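Venla Harju
15 Nov 2022

Right, a thread on what I've learned from trying to buy one (1) robot arm for a small packing room. I have been at it since September. I have aged. 1/

Share 15 | Comment 2

The packing room belongs to Plirnelent, which is us: we send boxes of toys and bits to nurseries, and every box is picked by hand from trays. We wanted a machine to do the dull half of the picking. I was given the job because I once fixed the label printer. 2/

Lesson the first. The price of the arm is the price of the arm in the way that the price of a puppy is the price of a puppy. Our first quote had the arm at the top in big type and then a page and a half of things you'd need if you wanted it to do anything. 3/

Such as: a gripper. I had assumed, like a child, that it came with a hand. 4/

Also extra: the stand, the cable from the stand to the box, the box, the licence for the software in the box, and a thing called a "commissioning day", which when I asked is a man called Roman coming over with a laptop. 5/

(Roman Witkowska. He's lovely. I'd have him round for tea. I am not sure I'd pay a commissioning day for it.) 6/

We had three suppliers in the end. Plikton, who are big and never ring back. Hultesitz, who are small and never stop ringing. And Motaung, who only do second-hand and whose website looks like it was last touched by someone wearing a fax machine. 7/

Print this thread | E-mail this thread

Plikton sent a brochure in which the arm moves identical white boxes along a spotless belt. I wrote back asking how it did with things that weren't identical white boxes. They sent a second brochure. The boxes were blue. 8/

So, before you talk to anyone: get out the stuff you really need shifting and put it on a table. Your awkward stuff. Don't tidy it, don't pick the nice ones. Then ask every supplier about that table and nothing else. 9/
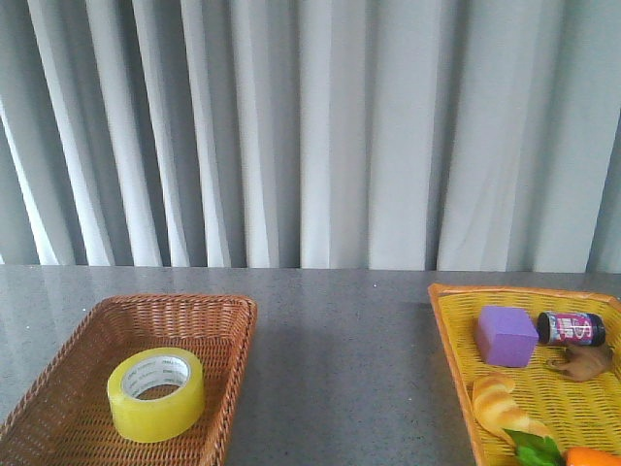 Venla Harju

Two baskets, one job. The brown wicker has a roll of tape in it and I'd trust any of the three suppliers with that. The yellow tray is where quotes go to die. A cube, fine. A little can lying on its side, so it may want to roll. A croissant. Some kind of brown reptile with its legs out. 10/

I put the croissant to all three. Plikton: "outside the standard product range". Hultesitz: "very exciting, can we call you?" Motaung: "is it a real one". Of those, Motaung's was the only question that had any bearing on the price, so well done them. 11/

Because the gripper depends on the thing. Suction cups like flat and smooth. Fingers like something they can get either side of. Leafy green stuff with something curved and orange next to it is a conversation, and conversations are billed by the hour. 12/

Hultesitz wanted to sell us two grippers and a gadget that swaps them over. The gadget cost more than either gripper. I asked what happened if we bought one gripper and simply didn't send the machine anything it couldn't hold. Long silence. "You could do that." 13/

We are doing that. 14/

Share 2 | Comment 15

Lesson the next: speed. Everyone quotes you the top speed, which is how quickly it goes when it's carrying nothing to nowhere. Ask how many picks an hour from a messy tray, with your objects, including the ones it drops. Get it in writing. Watch their faces. 15/

Our target was 200 picks an hour. I got that number by watching our own packers on an ordinary morning and then knocking a bit off, as the robot doesn't get to choose its own radio station and may be sulking. 16/

And please count the cost of a dropped thing honestly. If a toy dinosaur hits the floor, someone picks it up. If that someone has to stop the machine, open the guard, fetch it, close the guard, press reset and wait for the cheerful noise, you have bought yourself a very dear way of picking up a dinosaur. 17/

Ah yes, the guard. Small arms get sold as safe to stand next to, and then the risk assessment asks what it's holding and how fast it's going. Budget for the assessment. Budget for the guard as well. If you end up not needing the guard, buy everyone lunch. 18/

Floor space! I measured the arm. I measured the table. I did not measure the arm with its elbow out. Go round your room with a broom held at full stretch and see what you hit. I hit the kettle, which in our place is a load-bearing appliance. 19/

Trays next. You may be told you need special moulded trays with a little nest for every item. Ask for the price of those trays, sit down, and then ask what it would cost to have the camera cope with the baskets you've got. Sometimes the camera is cheaper. In our case it was, by a long way. 20/

Do ask about colour and shine, though. Roman reckoned glossy things and see-through things are the usual troublemakers for a camera, and he spent longer asking me about tape than about anything else in the building. I hadn't thought of tape as having a personality. 21/

So strike out what I said about trusting any of them with the tape. I trust two of them with the tape. 22/

Support contracts. Plikton's was yearly, paid up front, and the clock started on delivery. Delivery, mind, not the day it first works. Hultesitz would start theirs from sign-off if you asked. So ask. I only asked out of spite and it saved us weeks of cover. 23/

Second-hand, as people always want to know. Motaung's arm was far and away the cheapest and I was very tempted. Things to check: hours run, who can still get the parts, and whether the software licence moves with the arm or stays with the last owner like a cat. Ours was a cat. 24/

With a new licence added, the bargain was 482 quid cheaper than the new small arm from Hultesitz, with no warranty. I stared at that number for a good while. Then I put the kettle back where it lives and rang Hultesitz, who picked up before it had rung. 25/

How I laid the budget out, for anyone who has to do one: a line for the arm, a line for the hand, a line for the eyes (camera, lights), a line for everything that stops it hitting people, a line for setting up, a line for the first year of things going wrong. 26/

And then a line called "other" at 15 per cent. Our finance people asked what was in "other". I said if I knew that it would have its own line. They let me keep it, mostly I think so I'd leave the room. 27/

"Other" has so far been spent on a plug socket in the right place, and bolts. 28/

Someone will ask about payback. I did the sum with the packers' hours and it came out all right but not thrilling. Then I did it again with only the hours they hate, the late shift before the big send-outs, and it made a lot more sense. We're not losing anyone over this. We can't fill that shift as it is. 29/

Do show the packers the plan before you sign, by the way. I took mine the drawing and got told straight off that the in-tray was on the wrong side for anyone who's ever had to reach past it. They were right. Moving it on paper cost me a rubber. 30/

Trial first if you can get it. Hultesitz let us send a parcel of our own objects to their workshop for a test day. Send duplicates. Send the worst ones. Label the parcel, or their front desk will ring to ask whether you meant to post them a pastry. 31/

I'm waiting on the test results now, and the order doesn't go in until I've seen how it does with the tray. If the picks are near the target we sign. If they aren't, I go back to Motaung and negotiate over the cat. 32/

Will add to this when the numbers come in. Questions welcome, apart from "have you tried Plikton". 33/

Share 200 | Comment 15
Print this thread | E-mail this thread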